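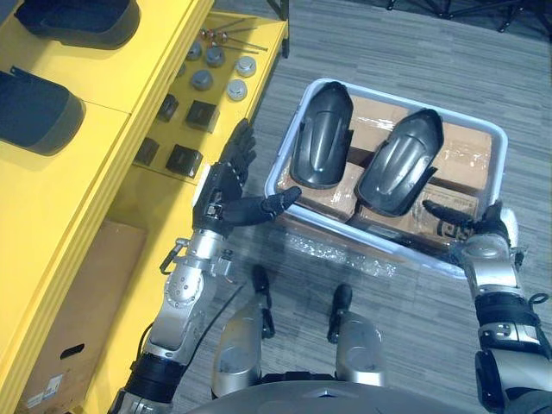

2 min read

The Tumix rack comes in three colors and I bought the yellow one, so I'll admit the marketing worked on me at least once. The claim is that small parts show up better against a bright surface and that you will therefore stop losing them. I have been losing small parts for most of my adult life, in several houses, and I wanted to see whether paint could fix it.

It can't, or not by itself. A black screw on a yellow tier is easy to see. So is a black screw on a white plate, and I already owned plates. My brass fittings are harder to pick out on the Tumix than they were on the old gray bench, and anything with a yellow handle might as well be in another room. The company's website has a lot to say about contrast and never mentions brass.

Putting it together took me most of a Monday evening. There are 11 steps in the booklet, all drawings, and step six shows a bracket going in the opposite way from how it goes in. I know this because I did it the way the drawing wanted, got as far as step nine, and took it apart again. A neighbor of mine, Stojan Dumitrescu, has the older Wuvberg rack and told me his booklet had a mistake in it too. He has since thrown it out and can't remember what the mistake was, so take that for what it's worth.

The build itself is decent. The corners are smooth, the tiers sit level, and I leaned on it harder than a person should without hearing a creak. It's deeper than you'd guess from the product page. Measure before ordering, and measure to the baseboard and not to the wall, which is where I went wrong.

My real complaint is with the whole idea of open storage, and every brand is guilty of it. An open tier looks great the day you set it up. You put your things out in rows and feel like someone who runs a watch repair shop. Then a row needs one more item than it has room for, the extra one goes on top of something, and by the end of November you have a heap with a nice view of it. The upper tier is supposed to be for large pieces and the lower one for small hardware. In practice, the upper one is for whatever I was holding when the phone rang.

Tumix will sell you dividers to deal with this. They clip on and they come off again if you brush them with a sleeve. I bought two, returned one, and kept the other out of laziness. Prins makes a deep tray with a proper rim that does the same job and stays where you put it, and it happens to fit. I'd skip the dividers and get the tray.
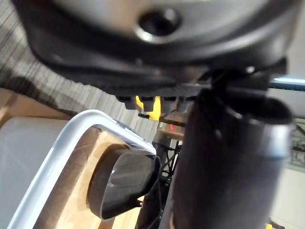

Yellow against black and dark gray.

On color, I did try to be fair. The part of the pitch I believe is that one bright thing among dark things gets noticed. The trouble starts when the bright thing is the background, because after a week you stop seeing it at all. Girkora seems to have worked this out. Their bins are plain gray with a bright label strip along the front, and when I used a friend's set for a weekend I found what I was after faster than I do at home. They stack badly, though, and the lids warp if they live near a heater.

Some smaller points. The finish marks if you drag metal across it, and dust shows more than I expected. The feet are hard and slide a little on a carpet, so push the rack where you want it before loading it. Customer service answered my email about step six after nearly 2 weeks and sent me a link to the same booklet.

Would I buy it again? At the sale price, maybe, and in the gray. At full price the Wuvberg is duller to look at and holds just as much, and Stojan's has survived two moves and a teenager. If you mostly want to stop losing screws, put them in a jar with a lid and write on the jar.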